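Section 4. Comparing Finger Pads on the Hand-Held Gripper

4.1 Purpose

This section describes the procedure for comparing two sets of finger pads on the same hand-held gripper before either set is approved for general use at Clendia sites. The procedure applies to household pick-and-place work with soft or flexible items. It does not apply to glassware, tools or items heavier than 500 grams.

Two persons are required: an operator, who holds the gripper, and a recorder, who completes Form 53. The roles shall not be exchanged during a series.

4.2 Preparing the gripper

1. Confirm that the camera is secured and that both finger pads are visible in the live view.
2. Check the pivot screws on both arms. Tighten any screw that turns under finger pressure.
3. Wipe the pads with a dry, lint-free cloth. Do not use alcohol or household cleaner.
4. Close and open the fingers fully five times. The movement must be even on both sides.
5. Record the pad set (A or B) and the operator's name.

CAUTION: Keep fingers and loose sleeves away from the linkage arms when the gripper is closing.

4.3 Selecting the work area
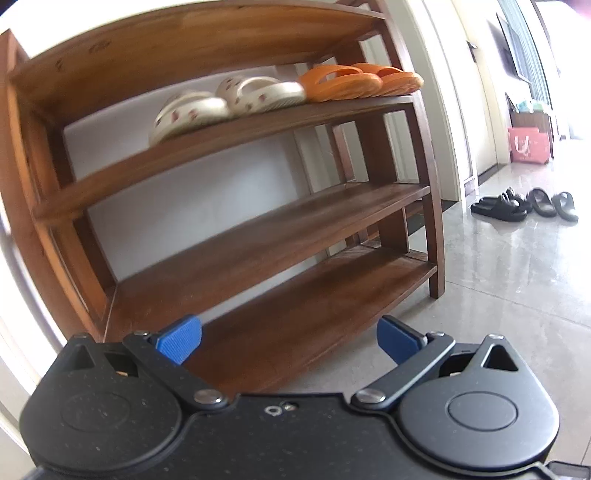

The work area should offer items of differing stiffness at more than one height, so that the pads are tested at several approach angles. Furniture already present in the room is preferred to a test bench. A shoe rack with open shelves is suitable, and footwear such as the orange slides with thick soles and wide, slotted straps gives the operator a choice between gripping the strap and gripping the sole. The grip point chosen must be entered on the form and kept the same for both pad sets.

Note: Strong daylight on a glossy floor can affect camera exposure. If the live view is washed out, lower the blinds or change the direction of approach before starting the series. Do not change exposure settings between sets.

4.4 Running the comparison

1. Stand facing the work area, with the gripper level and the fingers open.
2. Approach the first item at a steady speed. Stop when the item lies between the pads.
3. Close the fingers until the item is held. Do not squeeze further.
4. Lift the item clear of the surface, hold it for a slow count of three, and return it to its place.
5. Report the result aloud as "held," "slipped" or "dropped." The recorder enters the result at once.
6. Continue until 50 lifts have been completed with the first pad set.
7. Fit the second pad set, repeat the checks in 4.2, and run the same items in the same order. 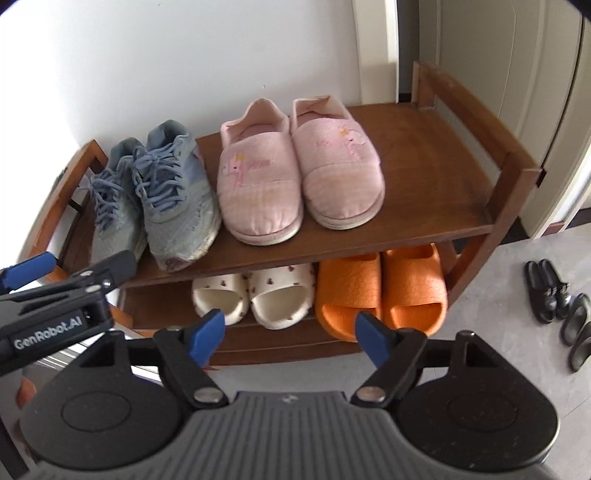
Where items stand side by side, the operator shall take the nearer item first. An attempt in which the pads touch a neighboring item is marked "contact" and is repeated once. If the second attempt also results in contact, the item is moved to the end of the order.

CAUTION: Do not reach past the front edge of a shelf with the gripper tilted. The side covers may strike the board above.

4.5 Reviewing the results

Compare the number of "held" results for each pad set. Slips and drops are listed separately and are not combined. A series interrupted for more than ten minutes must be started again from the first item.

Completed forms are sent to Chibuzor Ibrahim at the Brirstead office by noon on Friday. Questions about pad wear or replacement screws should be directed to Ásdís Ásgeirsdóttir. Used pads are returned in the bag in which they were supplied, marked with the set letter and the form number.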